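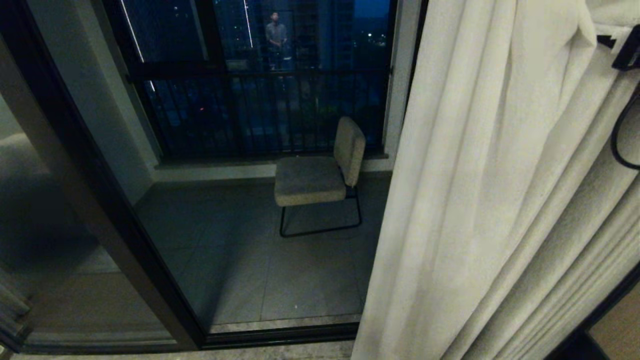

*Reading time: 2 minutes*

# Care of Enclosed Balconies and Sliding Doors

Residents of Flakach apartments are responsible for the routine upkeep of their balconies. The following guidance applies to glazed balconies with a tiled floor and a sliding door, and replaces the sheet issued in April.

## Door track

Vacuum the track with a narrow nozzle before any water is used. Loosen packed dirt with a dry toothbrush, then wipe along the full length with a damp cloth. Oil should not be applied, as it holds grit. If the door still drags, request a roller adjustment from the Grurow service desk.

## Glass

Marks on a dark door frame and large panes are easiest to find after sunset with the room lights on. Wash from the top down using 2 capfuls of mild dish soap in a bucket of lukewarm water. Dry the lower edge by hand.

## Floor tiles

Dark grey tiles show dust and soap film sooner than pale ones. Sweep toward the door, mop with clear water, and change the water once it clouds. Grout lines may be scrubbed with a soft brush. Bleach is not permitted.

## Seating

A single low lounge chair leaves space to clean on every side. Chairs with sled-style metal legs are to be lifted, never dragged. Beige upholstery should be brushed weekly and spots blotted with a white cloth. Felt strips for metal legs are available at the Pleker building office.

## Ledge and railing

Dust between the vertical bars with a cloth folded over a ruler. Nothing may be stored on the ledge beneath the window.

Flakach Residential Services, Aug 22, 2025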